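The long game in the back of the café

Postal chess was supposed to have died with cheap phone calls. A small number of players still prefer to wait weeks for a move.

On the first shelf inside the door of the Palma, a café in a side street behind the bus station, there is a wooden rack of the kind once used for hotel keys. Each slot holds a bundle of postcards, tied with string or a rubber band. Every bundle is a game of chess, and some of the games are older than the coffee machine. 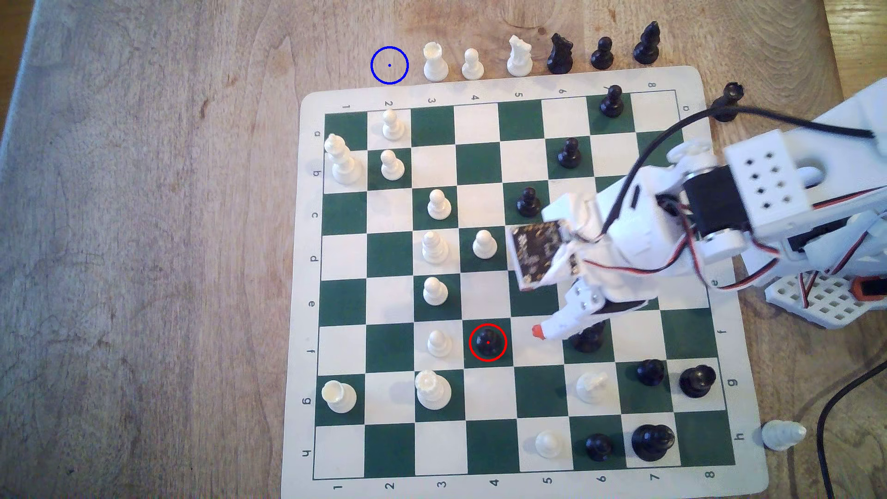
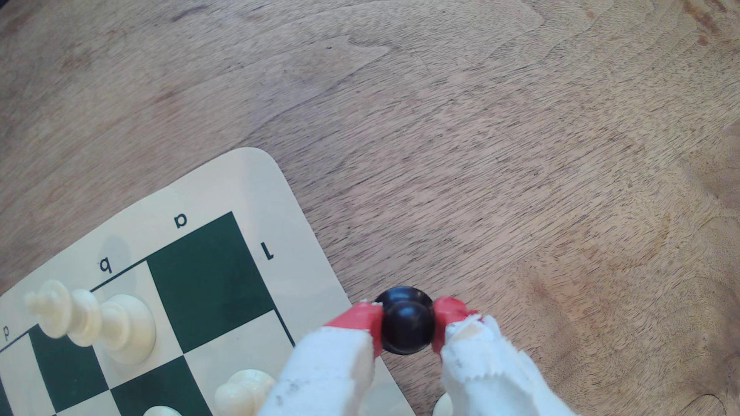 The Palma is the home address of a correspondence club with 77 members. Most of them rarely come in. They live in other towns and in a few cases other countries, and their cards are sent to the café because it was the one address that never changed. A member writes a move on a card, adds a line about the weather or a bad knee, and posts it. The answer may take four days or four weeks. A full game, played at the usual pace, lasts two years.

The rules fit on a single sheet. Each player has ten days to think about a move, not counting the time the card spends in the post. Holidays can be taken if the other side is told beforehand. A move that can't be read is sent back, and the time is charged to the person with the poor handwriting. Books are allowed. Computers are not, and the club has no way of checking.

This last point is the one outsiders ask about first. A free program on an ordinary phone will beat anyone in the club, and has been able to for years. Members tend to give the same answer. There is no prize money, the rating list is pinned up next to the toilets, and a person who wants to spend two years and a good deal of money on stamps in order to copy out a machine's moves is welcome to do so. Two players have been asked to leave over the years. Both had been rude on their postcards.

The cost of postage is a more serious worry. When the club began, a second-class stamp was a small thing, and a keen player might have twenty games going at once. Few now have more than five. Some pairs have agreed to send two moves on a card where the reply is obvious, which the old rules discouraged and the present ones permit. These are called "if" moves. If you take my knight, I take back with the pawn. Players enjoy them, although a careless one can lose a game three weeks before its author finds out.

Overseas games are harder still. One that started in November has so far reached the sixth move, with one card lost and another delivered to a dentist.

The equipment is as plain as the rules. A serious player keeps a board set up for each game, or did until there was no room left in the house. Folding travel sets with slots for flat card pieces were the usual solution, and the best liked was the Joveo, a wallet the size of a chequebook which held its pieces firmly enough to survive a coat pocket. It has been out of production for a long time. Good ones turn up at fairs and are bought quickly, usually by somebody who already has several. The Trundura, a heavier model with pegs, is easier to find and easier to dislike, as the pegs snap and the spares never quite fit.

For working out a difficult position most people still go back to a full-sized board. A vinyl one that rolls up is the common choice, being cheap and easy to wipe. Members differ over whether moving the pieces around helps. Some do all their thinking that way and write down every line they try. Others say that once a piece has been touched and put back they can no longer trust what they are looking at, and they work from a diagram.

Then there is the paperwork. The club's record books go back to its first season and contain almost 2000 finished games, written out by hand in blue or black ink. A project to copy them into a searchable file, under the name Zumonen, has been going for three winters and has dealt with 600. Progress is slow for the usual reason. Anyone who sits down to type a game wants to play through it, and an evening meant for ten games is spent on one.

The copying has brought up some oddities. In one game from the early years both players made an illegal move and neither noticed for five months. The record shows them agreeing, by return of post, to carry on as though it had been allowed. In another, a king was left in check for a single card, and the opponent replied with a polite question mark. There is a run of draws between the same pair, eleven in all, each agreed before move fifteen. Their cards, where they survive, are mostly about growing onions.

New members arrive at the rate of three or four a year. They used to be retired people who had played at school. Lately there have been younger ones, who play hundreds of three-minute games online and want something that will not keep them up until two in the morning. They are often surprised by how badly they do at first. Fast players are used to an opponent running out of time, and ten days is a lot of time in which to find the right reply.

The subscription covers printed cards, the hire of the rack and a supper in the spring. Beginners are given a first opponent from the middle of the list and a sheet of advice, which starts with the reminder to keep a copy of every card before posting it. The second item asks them to write clearly. The third says that if no answer has come after a month, they should send the move again and ask after the other player's health.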